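Cloudy plastic jar, is it worth saving? 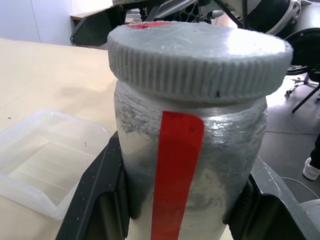

White jar with the ribbed screw lid, red tape down the front

I've got a large plastic jar with smudges and streaks all over the body. My sister swears by a soak in bicarb. I've read that tip on 200 websites and I don't believe it. Does anything shift this, or do I bin it? I'd also like the tape off.
Nilmini Mondal, May 23, 2024

Yutong Zheng
Depends if it's dirt or wear. Wash it in warm water with washing-up liquid and a soft cloth, then let it dry fully before you judge. If it's still grey, that's probably scratches, and bicarb won't mend scratches — it may add a few. For the tape, peel slowly and rub the leftover glue with cooking oil. Wash again after. I wouldn't pay for a "plastic restorer" either. I tried 2 and saw no difference.

plestska178
just put rice in it, who looks at the jar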